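Diary, kitchen notes | Filed under: Home, Small appliances

23/05/2026

Spent most of the day on the microwave and the table it stands on.

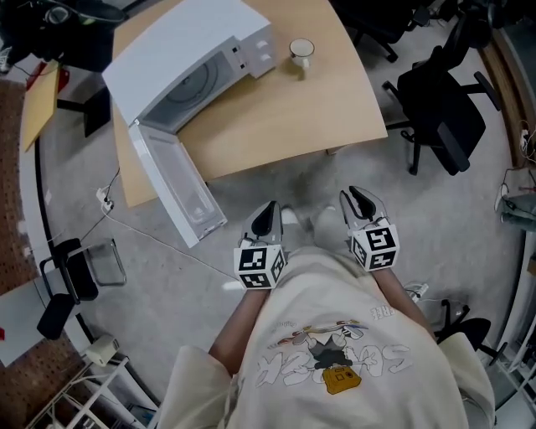 Yulan Duan thinks the table is wrong for it. You want a shelf at chest height, she wrote back, then you can see into the thing without bending, and you get your table back for eating at. She has hers on a bracket from Granis and has never regretted it. I said I would measure the wall.

I did measure it. There is a gap of 70 cm between the window and the cupboard, and the microwave would fit with room for the plug. The trouble is the wall. I knocked along it and it sounds hollow nearly all the way, so a bracket would need proper fixings and I don't have any. Left it for now. The pale table does the job and I like the curved front edge, as I used to catch my hip on the square corner of the old one.

The door is the part I am still getting used to. It drops down instead of swinging to the side, and when it is fully open it hangs over the front of the table. The old Mivatier opened to the left and I keep reaching for a handle that isn't there. If I push the microwave back towards the wall the door rests over the wood, but then the vent at the back is too close. Pulled it forward again.

Cleaned the inside. Took out the glass plate and washed it in the sink, then wiped under where it sits. There was a ring of something brown from the soup on the first night. A bowl of water with half a lemon in it, 3 minutes on full, then a cloth. The smell went. Put the plate back and it didn't sit right, so took it out, turned it a bit and it dropped into place.

Of the two white dials, one is the time and one is the power, and I have mixed them up twice. Porridge yesterday got eight minutes when I meant to turn the power up. Most of it ended up on the plate. Might put a dot of nail varnish on the time dial.

The booklet says 700 watts, lower than the Mivatier, so everything on the packets needs a bit longer. Did a jacket potato for lunch and it took roughly 8 minutes, then a stand under foil. Fine in the middle. Skin was soft, but it always is. Had it with the end of the cheese and some beans.

Went to Parkis in the afternoon for a cover, the plastic sort with holes. They had one size and it was too wide for the plate. Bought dishcloths and light bulbs and came home. Will try Chow next time I am down that end.

Rang Yulan after tea and told her about the hollow wall. She said her brother has a drill and the right plugs, but he is away until August. So the table it is until then. Need to get lemons and more porridge oats.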